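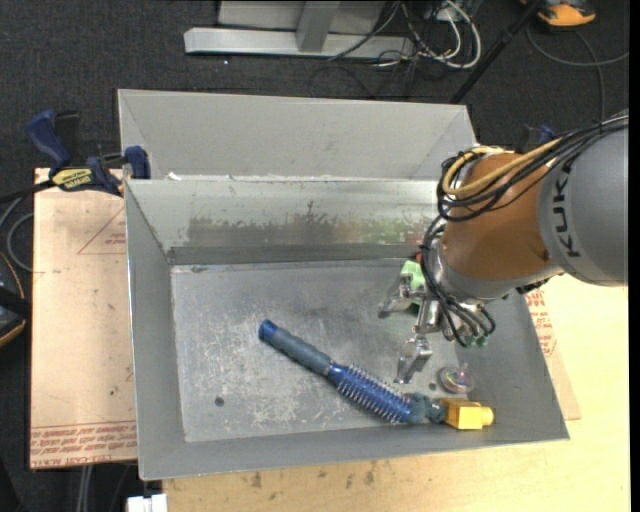 The picking cell at Sendcombe, with the KUKA arm over the main bin and the hairbrush among the items still to be cleared.

Mixed-item picking project: progress report to the Osstead fund, April

Dear Radosław,

It has been a bumpy spell and a really interesting one. Your last note asked for the bad news first, so I'll start with the stoppage.

What went wrong

In the second week of the month the arm stopped in the middle of a pick with the gripper low in the bin. The controller reported a collision, but Chidubem was at the desk and had seen the fingers close on nothing. We cleared the fault, restarted at low speed and got the same stop two picks later. By then the air pressure at the gripper was dropping each time the wrist turned past a certain angle.

The cause was the cable loop by the wrist. We had left plenty of slack so the arm could reach the far corners, and on a long turn the slack swung forward and caught against the gripper. That tugged on an air line until it leaked, and it also put enough sideways load on the wrist to trip the collision limit. So the controller was right, in its way – it had felt something, only the something was our own cabling.

No one was hurt and no one was inside the marked area. Even so, we have logged it as a safety matter. An air line that comes off under pressure can whip, and the first restart was done before anyone had looked at the lines. That was a mistake and I take responsibility for it. The restart sheet now has a line for checking hoses and cables by hand, with the air off, and it needs two signatures.

What we have done

Babatunde replaced the leaking line and shortened the loop. He and Yakubu then wrote a wrist limit into the planner, so that it refuses any turn beyond the safe angle and looks for another way in. I was sure this would cost us reach in the corners. It costs us very little! The planner finds a second approach most of the time, and some of these are neater than the ones we used before.

We ran 700 picks after the repair with no cable contact and no pressure loss. The stoppage lost us 20 hours of cell time, and 40 of the planned trials have moved into next month.

Still open

Long items remain the awkward ones. The hairbrush is a favourite of mine here, as it offers a smooth grip at one end and bristles at the other, and the planner still picks the wrong end more often than I'd like. Clear plastic is the other headache. Bram is trying a new lighting set-up for it and the early runs look promising.

The clamps on the bins will be checked at the start of each shift. We had one bin creep slightly during the fault tests, which upset the calibration for a morning.

Money

The repair came out of the spares line. I would like to move 60 pounds from travel to cover a second air line to keep on the shelf, if you are happy with that.

Yakubu will send the fault log separately, with the pressure traces.

Hegyi Ila
Project lead, Sendcombe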